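From: Sushil Kaushik
Date: 2018-06-07
Subject: Re: Gromex rights issue

> Has anyone read the Gromex offer booklet? Three new shares
> for every nine held, and the broker is keen. I've got 2000
> and don't fancy being diluted.

The broker is always keen. Mine was keen on Stindemier too, and I still get their newsletter.

I got as far as page nine, where the money is "primarily" for paying down the Allosix loan. So we'd be chipping in to cover last October's shopping.
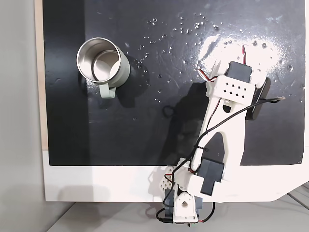 If you don't want to take it up, check whether the rights can be sold on market. I let mine lapse in the Ríos one and got a very polite letter for my trouble.

I'll probably take up half, which is my usual way of being wrong both times. Does anyone know if the directors are putting in their own cash?

Sushil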